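Clestodwood Robotics Practice Group
Minutes of the general meeting, Sun 4 August

Present: as per the sign-on sheet. Apologies were received from three members and accepted. The chair opened the meeting at ten past one and thanked everyone for giving up a sunny winter afternoon.

1. Minutes of the last meeting

Taken as read. One correction: under item 5, "speed limit" should say "approach speed limit". The two are separate clauses in our guide and the difference matters quite a lot. Accepted with that change.

2. Matters arising

The Vomholm workshop now has its floor markings down, in yellow tape for the moment, with paint to follow once the layout has settled. Members who have worked inside the new lines were very happy with them, and the walkway past the benches finally feels like a walkway!

The question of whether visitors need closed shoes was held over from last time. Agreed: yes, everyone, including people who are only dropping something off. The secretary will add it to the sign by the roller door.

3. Good practice guide, draft 2

This took up most of the meeting and was a terrific discussion. The draft now has 57 clauses, and the drafting team was applauded for getting it into plain language. Comments had come in from Gunnlaugsson, whose people read it from the point of view of a small repair business, and from several members trying it on their own benches.

Main points raised:

Clause 4 (emergency stop). The draft says the stop button must be "within easy reach". Members felt this was too loose. New wording: the operator must be able to press the stop without taking a step, and must test it before the first run of each session. The test is to be written in the log, with initials.

Clause 9 (who may be inside the line). Long discussion. Some wanted a flat rule that no person goes inside while the arm is powered. Others pointed out that fabric work needs a lot of resetting, and that a full power-down each time would tempt people to skip it. Settled on a middle course: the arm goes to its park position, motion is disabled at the pendant, and the person going in carries the pendant with them. To be tried until November and then looked at again.

Clause 17 (approach speed). Limit stays at 174 millimetres per second for any move ending within reach of a person or a hanging item. One member asked why such an odd number. It came out of the stopping-distance trials on our own arm, and the meeting preferred to keep the measured figure over a rounded one. The trial sheets will go in an appendix so that others can see how we got there and do their own.

Clause 22 (loose hair, lanyards, hoodie cords). No change. Strongly supported.

Clause 31 (fasteners). Gunnlaugsson suggested a pre-session look at every exposed screw on the gripper, with a paint-pen line across the head so that any turning shows up straight away. Everyone loved this one. It costs next to nothing and takes a minute. Adopted, wording to be tidied.

Moved that draft 2, with the above changes, be put out as the working version. Seconded. Carried with no votes against.

4. Working near hanging garments

The clothing rail work was the other big topic, and the enthusiasm in the room was lovely to hear. Clothes on a rail are about as awkward as it gets for a gripper: they swing, they fold over each other and they catch. Members agreed the guide needs its own section for them, and the following was worked through on the spot.

a) Before a run, check pockets, and take off brooches, pins and anything else hard that could be pulled or flung.

b) Fuzzy and brushed knits get extra clearance at the linkages. Fibres can work their way into a pivot and stay there, and a single pulled thread can ruin a good jumper. Wipe down the pivots after any session with knitwear and note it in the log.

c) Approach with the fingers apart and the path between them clear. Close only when the arm has come to rest.

d) Stop for any snag. The operator frees the cloth by hand, with motion disabled as in clause 9. Never use the arm to tug it loose.

e) Mixed rails are encouraged. Practising on one kind of cloth teaches people habits that fall over as soon as a coat turns up. Put smooth fabrics beside woolly ones, and light colours beside dark.

f) Look past the clothes as well as at them. Cables and fittings on the wall behind a rail belong in the risk sheet, and any hanging loop of cable should be treated as a snag point until it has been clipped up or moved.
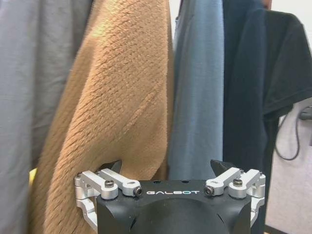
5. Dudix log sheets

The Dudix log has been moved from paper to a shared spreadsheet and members report it is much quicker to fill in. A few teething problems: the date column sorts the wrong way, and the "near miss" box is too small for a proper sentence. Both to be fixed before the next session.

There was warm support for keeping the near-miss column free of blame. A near miss that gets written down is useful to the whole group. Agreed that names will be left out of that column, and that the meeting will go through new entries together each time as a standing item.

Suggested that the log be reviewed in full once it reaches 1000 entries. Agreed.

6. Training

Anyone operating the arm must have completed 2 supervised sessions, one of them on the rail. This was already our habit but had never been written down. Now it is clause 58.

A member offered to put together a short practical on setting up the approach limits, including a go at measuring stopping distance with the arm carrying a damp towel. Hands went up all over the room. Date to be circulated.

7. General business

The Vomholm kettle has been replaced. Old coats, jumpers and T-shirts in any colour are wanted for the rail and can be left in the tub inside the door, washed please.

A question was asked about sharing the guide with other groups. Very happy to, once the clause changes are in. The front page should state that the figures were measured on our equipment and need checking on anyone else's.

Actions

Secretary: update the door sign; circulate the amended guide.
Drafting team: reword clauses 4, 9 and 31; write up item 4 as a new section; add the trial sheets as an appendix.
Log keeper: fix the date column and enlarge the near-miss box.
All members: paint-pen lines on gripper screws before the next run.

Meeting closed at 3.25 pm. Next meeting to be advised by email.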